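Folding jumpers without the shoulder bumps - what do you lot do?
Home and Laundry > Clothes care
Started by magpie_swoop

magpie_swoop
Hi all, long time reader, hardly ever post. I've moved into a flat in Dindulby with one chest of drawers and a wardrobe rail so short it's basically a suggestion. Everything used to go on hangers and now the jumpers and windcheaters have to be folded, and I'm hopeless at it. I fold them, they look fine, I put them in the drawer, and two days later I pull out something with a crease straight down the middle of the chest and one sleeve hanging out like it's trying to escape.

The drawers are Stullow ones, the shallow sort, 33 cm front to back on the inside, so a normal shop fold is too long and I end up squashing the lot in.

What do people do with the sleeves? That's the bit that gets me every time.

tinroof_tess
Welcome to the posting side! Sleeves straight across, one on top of the other, then fold the sides in over them, then up from the hem in thirds. It's how my mum did it and how every shop I've worked in did it. Don't overthink it.

koala_tax
Thirds is the problem though. If the drawer is only 33 cm deep you want quarters, and stand them on their edge like files. You can see everything and you don't wreck the pile when you want the one at the bottom.

tinroof_tess
I've tried the filing thing. It's lovely for a fortnight. Then you take two out and the rest fall over like drunks.

koala_tax
Put a divider in. Or a shoebox. Mine have stood up since August and I've got teenagers going through them.

dusty_ute
I roll mine. No creases, takes up bugger all room, done in seconds. I drive for work and live out of a bag half the month and I've never ironed a jumper in my life.

magpie_swoop
Thanks everyone! Rolling does the thin ones nicely but my thick fleecy windcheaters turn into something the size of a loaf of bread and then the drawer won't shut. Dusty, how thick are yours?

dusty_ute
Fair cop, mostly thin ones. I own one fleecy and it lives on the passenger seat.

parsnip77
Hang them! Fold the jumper in half lengthways, lay the hanger over the armpit with the hook pointing out, then fold the body over one side and the sleeves over the other. No shoulder bumps at all. I know you said the rail is short but you could hang just the heavy ones.

tinroof_tess
I'd never hang wool, even like that. The weight drags on the fold and you get a long skinny jumper. Cotton fleecy, go for it.

parsnip77
I've done it with wool for years and they're all the shape they started out. Depends on the knit, I reckon. A chunky loose one, no, I wouldn't.

tinroof_tess
We'll have to disagree on that one then. I've got a green cardigan that would fit a giraffe.

wattle_and_daub
Can I throw in a different question, how heavy are these things? I weighed mine once (I was bored, it was raining) and the light ones came in at 300 grams and the fleecy hoodie was more than double. I fold by weight now. Heavy on the bottom, flat, in thirds. Light on top, rolled or filed, whatever you like. Mixing them in the same row is what makes the row collapse, in my experience.

koala_tax
That makes a lot of sense and I'm annoyed I didn't think of it.

magpie_swoop
Okay so I spent all of this arvo on it and I've got a report for you.

I went with wattle's idea and split them up. The heavy ones went in the bottom drawer flat, Tess style, sides in and up in thirds. They're a bit long for the drawer so I tucked the last fold under by 5 cm and that did the trick. The light ones I did koala's way, on their edge, with a Dallness drawer divider I found in the op shop still in its packet.

Biggest discovery was the sleeves. I'd been trying to fold them while holding the thing up against my chest, chin on the neckline, you know the way. You can't get them even like that. Laying the whole thing out on the bed first, smoothing the body, and only then bringing the sleeves in one at a time made all the difference.

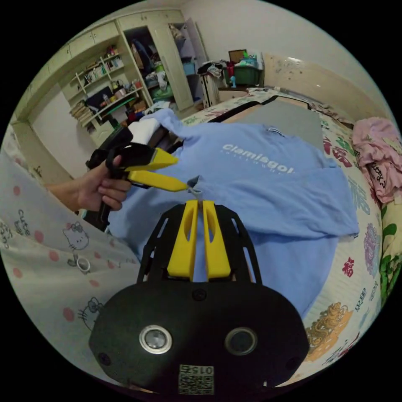
I do the first sleeve across and stop, and get the wrinkles out of it before I touch the second one. Start at the shoulder and work along to the cuff with the flat of your hand. If you pull on the cuff to straighten it you just drag the whole body crooked and have to start again (ask me how I know). Then I double the sleeve back on itself so the cuff finishes up near the shoulder and doesn't make a lump in the middle. Second sleeve the same, and then the sides and hem.

The only thing I'm not sold on is which way up. Front down, so the writing ends up on the outside of the finished fold? Or front up so any print is protected inside? I've done some of each and now the drawer looks like two different people live here.

tinroof_tess
Front down, always. You want to see what it is when you open the drawer. And well done, that's a proper afternoon's work!

koala_tax
Front down if you're filing. If it's an old print that's starting to crack I'd go front up and put a bit of tissue in there so it doesn't stick to itself.

dusty_ute
Tissue paper. In a windcheater. You people are wild.

koala_tax
Says the man with a jumper on his passenger seat.

wattle_and_daub
Glad the weight thing helped. One more tip while you're at it, let them sit out for a bit after they come off the line, even if they feel dry. Cuffs and neckbands hold damp a lot longer than the rest and you'll get a musty drawer by winter. I go by the waistband, if that feels cool against my cheek it goes back on the airer.

parsnip77
Seconding that. I use a Koech airer, the fold-out one with the wings, and lay the heavy ones flat across the top overnight. They don't get that peg mark at the hem either.

magpie_swoop
Good call, I've been putting them away straight off the line. I'll leave the heavy ones out tonight. Does anyone know if those airers come in a narrow version? My hallway is tiny and the laundry is worse.

parsnip77
There's one that goes over the bath, I think it was under 200 dollars when I looked but that was a while back. Measure your bath first, mine rocked on the curved edge until I put a folded face washer under one foot.

magpie_swoop
Ta, will measure tomorrow. I've still got a basket of trackies to get through and I'm not starting a thread about those yet.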